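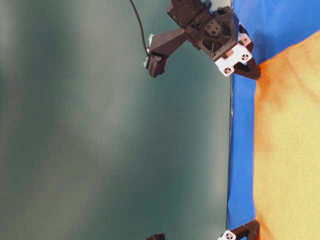 Okay, I've been meaning to do a thread on cloths for weeks and I keep putting it off, so let's go. Cloths! The ones you wipe with, dry with, fold and then refold when you're avoiding something bigger. I've gone all in on color this year and I'm not sorry. Look at that yellow-orange next to the bright blue. My old stack was all beige and every time I opened the drawer I felt a little bit tired.

Background: I moved to Uvside in the spring and my new kitchen has one good drawer. One. Everything else is a cabinet with a weird deep corner where lids go to live. So the good drawer became the cloth drawer, and my sister-in-law thinks this is a waste of a good drawer. She keeps her silverware in hers like a normal person.

I used to buy paper towels by the giant pack and feel bad about it, then buy the next giant pack. Last winter I quit cold. Lasted a week. Spilled a full jar of pickle brine and ran to the store in my slippers.

Second try went better, mostly thanks to having enough cloths this time. If you have four, you're always waiting on laundry. I won't tell you how many I have now. It's a lot. The drawer closes if you lean on it.

The color thing started by accident. There's a market on Peñalver on weekends with a remnant table at the back, all cotton ends in a heap, and you dig. I went in for something to line a bread basket and came out with a bag so full the handle gave up on the walk home.

Warm colors are for food stuff at my house: yellow, orange, one rusty red. Cool colors are for floors and the bathroom. I wrote this on a sticky note inside the cabinet door and my household has ignored it with real dedication, but I know, and that helps me.

Orange is the best one for a kitchen, I'll die on this hill. Tomato sauce? Turmeric? Carrot soup? Go ahead. It soaks right into the general vibe. I had a white one that met a curry in its first week and it's been a rag for shoes ever since.

Somebody is going to ask about washing, so: wash new cotton alone the first time. Please. I did not, and I now own a set of peach pillowcases. They're kind of nice? But they were not peach when I bought them.

After that first wash I go warm, regular cycle, small scoop of Duter (the powder, the liquid one is too perfumey for me). No fabric softener on anything you want to soak up water. I skipped that rule for years and wondered why my towels just pushed the puddle around the counter.

If a cloth smells sour even after washing, simmer it in a big pot for 3 minutes, let it cool in there, then run it through the wash again. Don't walk off and answer the phone. Ask me how I know. Actually don't, the pot is still upset.

Folding! I have tried all the ways. Rolled looks adorable and then you pull one out and the whole row sags over like it's had bad news. Flat stacks are fine until you want the bottom one.

What I do now: in half, in half again, then 3 sections like a letter going in an envelope. Stand them up on the folded edge in the drawer, side by side. You can see every color at once and pull any one you want – no avalanche. It took me one evening and a podcast I wasn't really listening to.

A smooth surface makes the folding so much nicer, by the way. I used to do it on the bed and the corners never lined up. On a hard top you can run the side of your hand down the crease and it stays put.

And if you can, fold on a color that isn't the color of your cloths. Sounds fussy! But with beige on beige I was forever missing a corner that had tucked itself under. Orange on blue, you see the edge right away. I feel like a person with a system and I'd like that feeling to last until at least Monday.

Hemming: I don't, mostly. I know. The remnants come with one raw side about half the time and I zigzag over it if the machine is already out, otherwise I let it fray a little and trim the strings. The strings get in the sink strainer. It's on my list.

I did splurge once. The shop by the ferry carries Grollumholm cloths, the thick waffle ones, and I got a pack of 6 when they were marked down. They dry glasses like a dream and they take forever to dry themselves. I hang them over the oven handle and everybody moves them to open the oven and puts them somewhere mysterious.

So are the fancy ones better than the market ones? For glasses, yes. For everything else I grab a remnant every time, the thin ones especially. Thin wrings out properly, and it's ready to go again after lunch.

Oh, and the size question. I cut mine to whatever the piece allows, which means no two match and the standing-up fold comes out at different heights, like a tiny skyline. If that would bug you, get a cutting mat and be strong about it. It bugs me on Tuesdays.

Small update to the thread from Fri 10 September: I went back to the remnant table "just to look" and there was a new heap, mostly greens. I bought greens. Green is not on the sticky note. Is green warm or cool?? I put them on top of the fridge while I think.

Replies are saying green is for plants and windows and I love that. Also someone with 300 cloths (!!) says they keep theirs in a hamper by the back door and just reach in. No folding at all. I need to go sit down.

Next up, if I get to it: the corner cabinet and the lids. Send me your lid ideas, I'll try anything that doesn't need a drill.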